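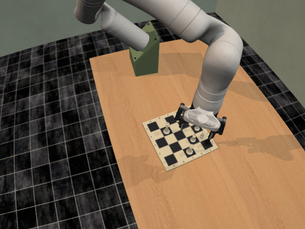

Scratches on oiled table after moving, sand everything or only the bad part?

Posted by Amândio Lobo, 5/21/25

Hello to all. I moved to Gumley last month and my dining table got scratches at one end. It is solid wood, finished with oil by the previous owner, who did not remember which oil. The scratches are not deep, but I feel them with the fingernail. Must I sand the whole top, or can I repair only this end? I have sandpaper but no machine, and we eat on it every day.

Judite Carrilho
With oil you can repair only one part, this is the good side of it. With varnish it would be more difficult. Clean first with a little mild soap and let it dry until the next day. Then sand by hand, always along the grain, and go a bit wider than the scratches so there is no hard border. Put a thin coat of oil, wait 15 minutes and wipe away all that stays on top. I did 4 coats on mine. The repaired part was paler until June, then I could not find it anymore. Please lay the oily rags flat outside to dry, they can catch fire by themselves if you leave them in a ball.

Seixas
just put a tablecloth

Lurneo
I agree with Judite, but test the oil under the table first. If a drop of water makes beads on the top, maybe there is wax also, and you must remove it before the new oil.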